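Search this site Enter keyword Go

MEDIA RELEASE – for immediate use

Plain-language summaries now required for Muddale research grants

Researchers funded through the Muddale program will have to publish a plain-language summary with every paper from February. Maximum 3 pages. No jargon, no paywall.

The change follows a review of 207 project reports by program lead Marjatta Turunen. Only 100 had any summary written for a general reader.

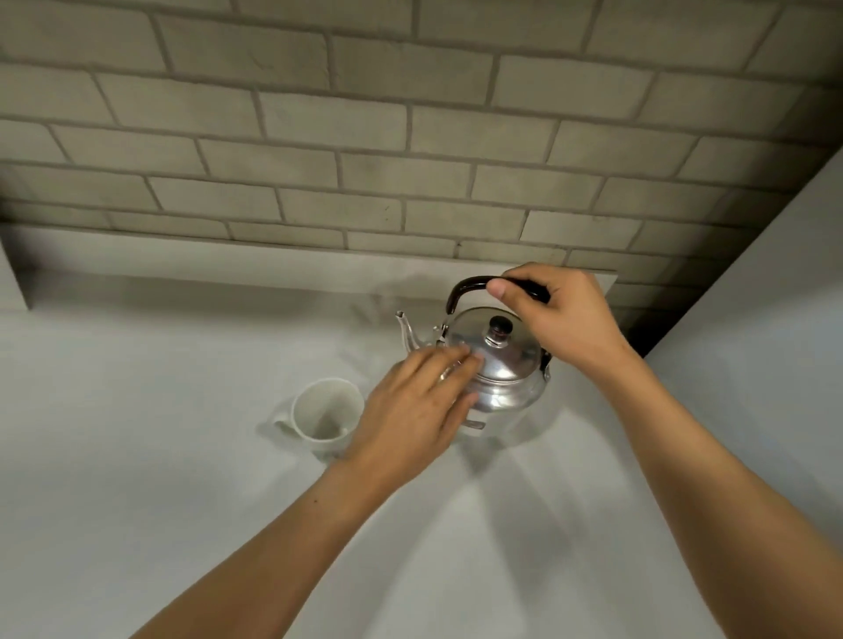

"People in Plalard pay for this work and half the time they can't find out what we learned," Turunen said. "A press clipping isn't enough. We want it in the researcher's own words."

Summaries will go up on the Zusness open library, free to read, and can be reused by schools, councils and local papers with credit. Older projects welcome too – no deadline for those.
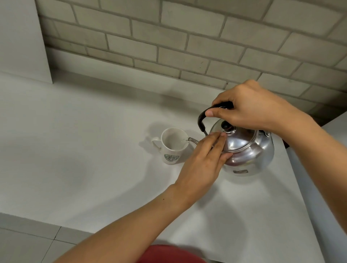

Writing help availble through the Babaei Centre. Drop-in sessions, 3 pm, bring a draft or just your abstract. Teresa Marinho runs these and will also read drafts by email.

"Most scientists write better than they think once they stop writing for the reviewer," Marinho said.

Grant holders will recieve the template and style guide by email. Interviews with both on request – media desk, Muddale program office.

Last updated: February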